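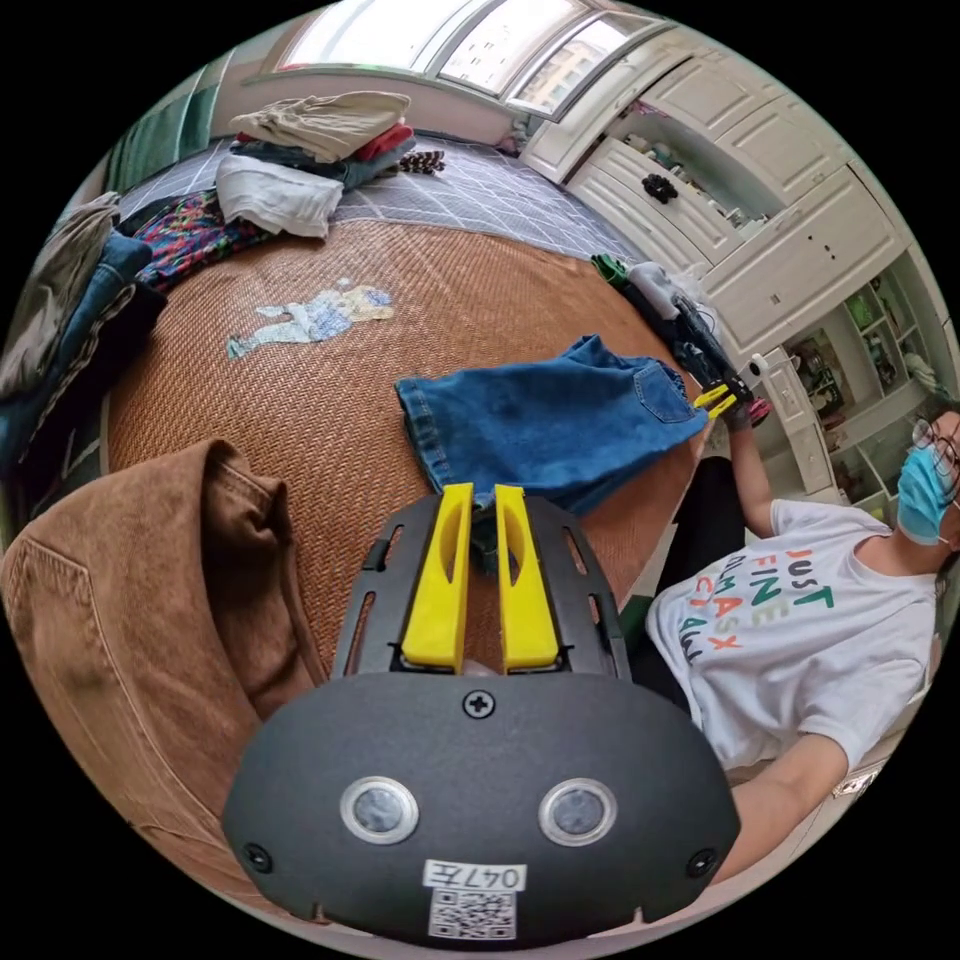
Jeans on the rattan mat, folded, with the folded stack behind.

Ticket 554 - Folded jeans keep sliding off the bed mat
Opened by: Zuzana Šimko
Status: open

Loving the new folding routine! One snag: jeans creep toward the edge as the pile grows. The mat is a woven rattan one and it's slick. Shirts stay put, denim doesn't.

Tried so far:
- Folding in thirds, pockets out. Neater, still slides.
- Heavy things at the bottom of the stack. Big help for sweaters, none for jeans.
- Laying each pair flat on the mat first and smoothing the waistband before folding.
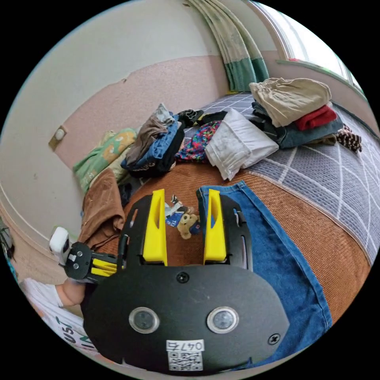 Reply from Njoroge Rweyemamu, 19 Jul 2026

Great notes! Turn the back pockets face down - the extra seams grip the weave. Then keep jeans in their own stack, four pairs at most. A cotton sheet under the stack works wonders too. Let me know how it goes!

Comments (2)
mattie_k: Pockets down worked for me, thank you!!
Orrin: Same trouble with corduroy. Sheet fixed it.

Recent tickets
Brusten hangers: shoulders stretching
Revero drawer dividers too short
Sorting kids' clothes by size

We use cookies to remember your settings. OK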